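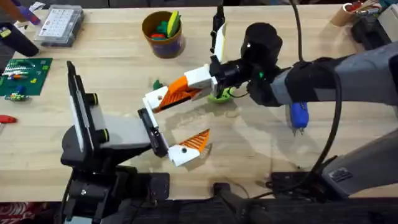

Bench notes, Gaminstead workshop

The wooden tabletops were sanded and oiled in December and are due again. Leena Hirvonen has asked that clamps on the front edge be backed with card, as bare jaws mark the timber within a session. Cables should leave the bench in a wide loop, with no bend under 88 mm. Small parts go back in the Nestireck drawers, sorted by size.

Oil is kept in the Zilitz cabinet in 300 ml tins. Apply 2 thin coats with a cloth and leave overnight between them. Requests for more tins go to Martti Halonen, extension 27.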